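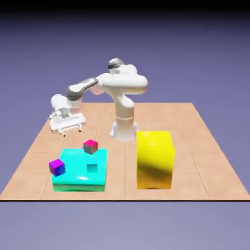 Omolara Oyelaran doesn't believe the Travitbridge police count. The department says 11 cars were stolen in town in May, down from 172 over all of last year. "Call the tow yard," she said. "They'll give you another number." Her own sedan was found in Plurnport on a Saturday, its steering column torn open, and she says no officer ever called her back.

Asked if patrols had helped, she laughed. "What patrols? I've seen one car on Kershaw - and it was parked."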